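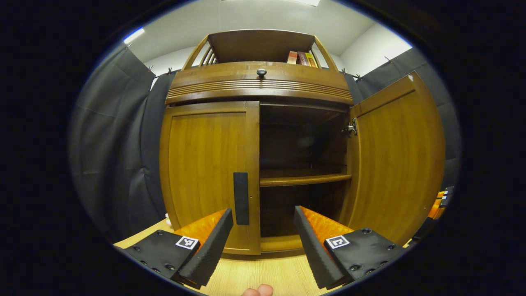 Fingers open in front of the cabinet, right door swung out.

Home | Guides | Grippers | Parts | Contact

Changing the finger pads on the hand-held gripper

Do this work when the foam strips lose their ridges, or when you have more than 30 hours on one pair. You need the small screwdriver and a new pad set from Kuhlmann.

1. Open the fingers fully and lay the tool on a soft cloth.
2. Loosen the countersunk screws of the left plate. Keep them apart from the right ones, they are not of the same length.
3. Lift off the orange pad and pull the old foam from the inner edge. Clean the rest of the glue away.
4. Press the new strip on with the ridges to the inside and wait 29 minutes.
5. Put back the pad and the screws. Do not touch the square marker on the black plate. If it is scratched, print a new one in the same size.
6. Repeat on the right side.

For the test we use the cabinet with the black door handle. Close the fingers slowly on the handle and look if both strips touch it at the same time. If one comes first, loosen its plate and set it again.

Mattes Vogler keeps the spare screws.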